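Investor call bridge drops callers after dial-in – ticket log

Status: Resolved
Reported by: Ambros Schnyder, investor relations, Plollstead Rail
2 comments

The bondholder call bridge cut people off during the May results call. Callers dialed the Hodport number, entered the passcode, heard the hold music and were then dropped after 40 seconds. Callers using the web link had no trouble. We had four bondholders complain by email before the call was over, and I expect others gave up without writing.

What I checked before opening this:
Passcode is correct in the invitation.
Host line was open and unmuted from 9:45.
Same fault from a desk phone and from my cell phone.
Bridge is licensed for 2000 callers and we were nowhere near that.

Update, support desk: Looked at the bridge settings. The "wait for host" timer had been changed from the default to 40 seconds. When the timer ran out, the bridge hung up on anyone still in the phone queue. The web link does not use this timer. Timer set back to default. Please retest.

Update, Ambros: Retested from the desk phone. I stayed on hold for more than 4 minutes without being dropped, so that part is fixed. New problem – the operator can't see the names of phone callers, only "Guest." We need names for the question round.
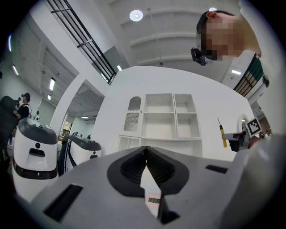
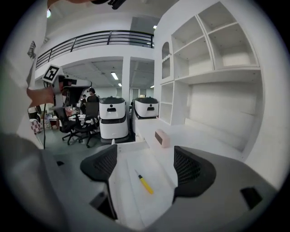
Update, support desk: Names come from the Howlader registration list, which is loaded into the bridge before each call. The last upload failed because the file had two columns both headed "Company." The upload page showed a green check anyway. We have reported that to Howlader as a separate fault.

To fix on your side:
1. Export the list again from Jirkora.
2. Delete the second "Company" column.
3. Save as CSV and upload it with the call still closed.
4. Open the caller list and make sure names appear before you send invitations.

Update, Ambros: Done. Names show for both test callers. The recording from the May call is still missing its first part, but our press office has its own copy – no need to chase it.

Closed by support desk. Reopen if the timer changes again.

Shares: 4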